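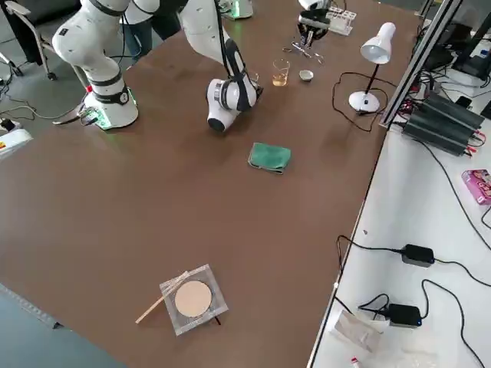 19 de abril de 2021. Mesa marrón, puesto de muestras.

La gradilla de tubos se queda al fondo, con las pinzas metálicas al lado. El vaso pequeño con el líquido ámbar va junto al platillo blanco; falta ponerle etiqueta, lote 73 de Meng. No moverlo hasta que Brisa Espinoza apunte el volumen (ayer anotó 54 ml).

Bandeja cuadrada: disco beige y palito de madera, uno por bandeja. El paño verde, doblado en el centro.

Pendiente: recoger el cable de la lámpara, que cruza el tablero, y pedir más bandejas a Neltgate.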